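Privis：映画の「最初のひと場面」メモ集

READMEとデータカードを兼ねています。読みものとして長めなので、使い方だけ知りたい人は「ファイルの中身」まで飛ばしてください。

これは何か

映画を観るたびに、冒頭の場面についてだけメモを取る、ということをずっとやっています。あらすじでも評価でもなくて、始まってからタイトルが出るまで（タイトルが出ない映画なら、最初に場所が大きく変わるまで）に何が見えて、何が聞こえて、誰が最初にしゃべったか。それだけです。ノートに書きためていたものを表にして、せっかくだから公開してしまおう！というのがPrivisの始まりでした。

いま入っているのは717本ぶん、メモの行数にして2190行です。1本につき1行ではありません。冒頭の中でも場面が切り替わったら行を分けているので、静かな映画だと1行で終わるし、追いかけっこから始まる犯罪映画だとずらずら続きます。あと、同じ映画を観直したときは上書きせずに新しい行を足しています。一度目と二度目で書いてあることが食い違っているのがけっこうあって、自分ではそこが一番好きです。

ジャンルはかなり偏っています。私が強盗ものと復讐ものばかり観ているからで、恋愛映画は妹に付き合って観たぶんしかありません。アニメーションも少ないです。「映画全般の冒頭の傾向」を知りたい人には向かないと思うので、そこは最初に言っておきますね。

どうして冒頭だけなのか

レビューのサイトを読んでいると、「冒頭の襲撃の場面がすごい」みたいな文が本当にたくさん出てきます。で、じゃあ何がどうすごいのかと思って読み進めると、次の段落ではもう俳優の話になっている。それがずっともどかしくて、自分で書いておくことにしました。カメラは車の中にいるのか外にいるのか。音楽は最初から鳴っているのか、途中で入るのか。顔が見えないまま声だけ聞こえる人は誰なのか。こういうのって、観終わって家に帰るころにはだいたい忘れてしまうんですよね（少なくとも私は忘れます。終わり方は覚えているのに！）。

それと、単純に冒頭だけなら続けられるというのもあります。全編のメモに挑戦した時期もあったのですが、手元ばかり見て映画を観なくなってしまったのでやめました。いまはタイトルが出た瞬間にペンを置きます。そこから先はただの客です。
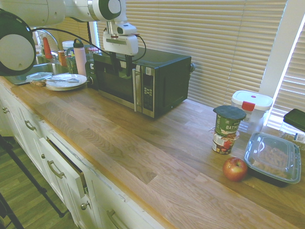 キッチンのカウンター、電子レンジ、白いアーム

メモの取り方

配信で観るときは一時停止して書いています。映画館では止められないので、暗い中で書いて、帰りの電車で読めない字を解読します。映画館で取ったメモにはvenue列にtheaterと入れてあります。精度は正直だいぶ落ちるので、細かいことを調べたい人はこの列で外してください。

映画館といってもほとんどがBenavidesという小さな館です。二本立てをやっていて、一本目と二本目の間が短いので、そこでメモを整えるのは無理でした。二本立ての二本目は、一本目の印象が混ざっている可能性があります。double_bill列がyesの行はそういう目で見てください。実際、一本目に出てきた黄色いコートを二本目のメモに書いていたことがあって、あとでDénes Pintérに指摘されて直しました。Dénesは同じ回を隣で観ていたので、言い逃れできませんでした。

書く順番はいつも同じにしています。まず音、次に見えたもの、最後にせりふです。見えたものから書くと、音のことがすっぽり抜けるんですよ。古い行は順番が決まる前のものなので、sound列が空っぽだったりします。空欄は「音がなかった」という意味ではなくて「書かなかった」という意味です。音が本当になかったときはsilenceと書いてあります。これ、何度か質問をもらったので太字にしたいくらいなのですが、プレーンテキストなので我慢します。

ファイルの中身

privis_notes.csv
本体です。文字コードはUTF-8、区切りはカンマ、セルの中の改行はありません。

privis_films.csv
映画の一覧。題名（原題と邦題）、製作国、上映時間、それに私がつけたざっくりしたジャンル。題名の表記は私が観た版のポスターや配信ページに合わせているので、世間の表記とずれていることがあります。

privis_rewatch.csv
観直しの対応表。どの行とどの行が同じ映画の一度目と二度目なのかがわかります。193組あります。三度以上観た映画は、隣り合う回どうしで組にしました。

old_notebook.txt
表にする前の書き起こし。誤字もそのまま、途中でスーパーの買い物リストが混ざっているのもそのままです。物好きな人向け。

本体の列はこんな感じです。

film_id：映画の番号。一覧のファイルと対応します。
row_in_film：その映画の中で何行目か。
viewing：何度目の鑑賞か。
venue：home、theater、otherのどれか。otherは飛行機とか友だちの家とか。
double_bill：二本立ての二本目ならyes。
sound：音について。
picture：見えたもの。
first_voice：最初に声を出した人。名前がまだわからない段階なら「運転している男」のように書いてあります。
first_line：最初のせりふの要約。引用ではありません。
title_card：タイトルの出方。文字の色、位置、出ないならnone。
mood：私の気分で書いたひとこと。統計に使わないでください（頼むから）。

first_lineを要約にしているのは権利のことを考えたのと、そもそも聞き取りに自信がないからです。英語以外の映画は字幕を見て書いているので、字幕を作った人の言葉がかなり入り込んでいるはずです。吹き替えで観たものはnotes欄に「吹替」と書いてあります。あ、notes欄を上の一覧に入れ忘れました。あります、最後の列です。
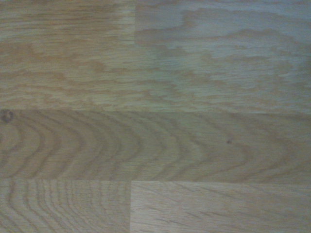 木目のアップ

表記のゆれについて

ゆれまくっています。「現金輸送車」と「輸送車」と「装甲の車」が同じものを指していたり、「倉庫」と「ガレージ」を気分で使い分けていたり。最初はきれいに統一しようと思って置き換えを始めたのですが、統一すると、そのとき自分が何に見えたと思ったのかが消えてしまうのに気づいて途中でやめました。途中でやめたせいで、統一してある部分としていない部分があります。いちばん悪いやつですね。すみません。

統一が済んでいるのは乗りものと天気だけです。天気は「晴」「曇」「雨」「雪」「夜で不明」「屋内」の中から選んでいます。冒頭で雨が降っている映画の多さは本当にすごいので、ぜひ数えてみてください。復讐ものだけで絞るともっとすごいです。

人物の書き方にも注意が必要です。名前がわからない人は服装か、していることで書くようにしていますが、古い行には「悪そうな男」みたいな、いま読むと何の情報にもなっていないものが残っています。最後まで観たら全然悪くなかった、ということもありました。直すかどうかRawiri Lockyerとだいぶもめて、結局、元の列はそのままにして、notes欄に「後で確認：悪くない」と足すことになりました。読んでいて笑ってしまう行はだいたいこれです。

Prikachで開くとき

表計算ソフトで普通に開けますが、私とRawiriはPrikachという小さな閲覧用スクリプトを使っています。リポジトリのtoolsフォルダに入っています。film_idを渡すと、その映画の行が鑑賞回ごとに並んで表示されるだけの、本当に小さなものです。

python prikach.py 映画の番号

観直しがある映画なら、うしろに --both をつけると一度目と二度目が左右に並びます。端末の横幅が狭いと崩れます。ウィンドウを広げてください。直す予定は、うーん、あまりないです。Windowsで日本語が化けるという報告ももらっていて、こちらはDénesが直してくれました。7月より前に落とした人は取り直してください。

Prikachを書いたのはRawiriで、私は横から「ここに余白がほしい」とか言っていただけです。感謝は全部Rawiriへ、文句は私へどうぞ。
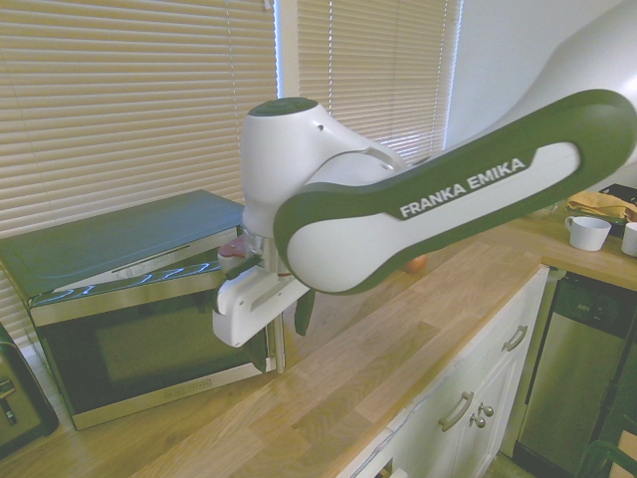 並べて表示すると何が楽しいかというと、一度目には音のことばかり書いているのに二度目は色のことしか書いていない、みたいなずれが一目でわかるところです。結末を知って観直すと、冒頭で画面の端にいた人に急に目が行くようになるんですよね。一度目のメモにはその人が影も形もない。逆に、一度目にものすごく熱心に書いてある小道具が、二度目には一言も出てこないこともあります。監督が目をそらさせようとしたものに、きれいに引っかかっているわけです。私は毎回引っかかります。

Waltwoodのメモを足した件

途中から、Waltwoodという上映会で集めたメモも入れています。月に一度、夜の七時から集まって映画を観る会で、希望者に冒頭だけ紙に書いてもらいました。ここから来た行は200を超えるくらいで、film_idの頭にWがついています。

書いてもらうときの決まりは一つだけで、タイトルが出たら書くのをやめること。書き方は自由にしたので、絵を描いた人もいるし、一文字だけ「こわ」と書いた人もいます（こわ、は残しました。大事な記録です）。絵は文字にできるところだけ私が書き起こしました。だからpicture列には、その人が描いたものに対する私の解釈が混ざっています。

名前は集めていません。筆跡で誰が書いたか見当がつくものもありますが、表には入れていないし、紙は書き起こしたあと本人たちに返しました。もし自分のメモを外してほしいという人がいたら、理由はいらないので、どの映画だったかだけ教えてください。

向いている使い方、向いていない使い方

向いていると思うのは、人が映画の始まりの何を覚えているか、何を書き落とすかを眺めること。レビューを書く前の下調べ。あと、次に観る映画を決められない夜に、適当な行を一つ引いてその映画を観ること。私はこれをよくやります。当たり外れは自己責任で。

向いていないのは、映画そのものの正確な資料にすることです。書いてあるのは映画の中身というより、ある晩に私が見たと思ったものです。車の色なんか平気で間違えています。配信の版によって冒頭のロゴのあとが少し違う映画もあるみたいで、同じ題名でもあなたが観た版とは合わないかもしれません。

それから、冒頭しか書いていないとはいえ、ネタバレがないわけではありません。冒頭に未来の場面を持ってくる映画がありますよね、終わりのほうを先に見せるやつ。あれはそのまま書いてあります。気にする人は、spoiler列がyesの行を隠してから読んでください（この列も上の一覧に入っていませんね……あとで足します）。

知っている間違い

上映時間が本編と合っていない映画がいくつかあります。延長版のポスターを見て書いたのだと思います。

同じ映画が原題と邦題で二重に入っていたのを一組見つけて、まとめました。まだあるかもしれません。

title_cardの色は、古いテレビで観ていた時期のものは全部少し黄色寄りです。白と書くべきところがクリーム色になっています。テレビのせいです。

first_voiceが「ラジオ」になっている行は、ラジオから聞こえる声を人と数えるかどうか、まだ決めかねています。いまのところ数えています。電話の向こうの声も同じです。留守番電話は数えていません。なぜ留守番電話だけ外したのか自分でも覚えていないので、そのうちそろえます。

使う条件

メモの文章は、出どころとしてPrivisの名前を書いてもらえれば自由に使ってかまいません。直しても、翻訳しても大丈夫です。mood列だけは、できれば引用しないでもらえるとうれしいです。夜中の二時に書いたものが多くて、自分で読み返すのも恥ずかしいので。

映画の静止画や音声は一切入っていません。今後も入れません。送ってくださる方がいるのですが、受け取れないのでごめんなさい。

直しを送ってくれる人へ

間違いを見つけたら、film_idとrow_in_filmを書いて知らせてください。ただ「その場面はそうじゃない」という指摘の場合、元の文は消さずにnotes欄に足す形で直します。誤字はそのまま直します。どちらか迷うものはDénesが判断していて、私よりずっと公平です。

新しい映画のメモも歓迎です！恋愛映画とアニメーションは特に。書くときは音から始めて、タイトルが出たらやめる、そこだけ守ってもらえれば、あとは好きに書いてください。送る前に同じ映画がもうあるか調べる必要もありません。重なっていたら、観直しと同じように別の回として並べます。

返事は遅いです。新作が何本も重なる時期は特に遅いので、その間はのんびり待っていてください。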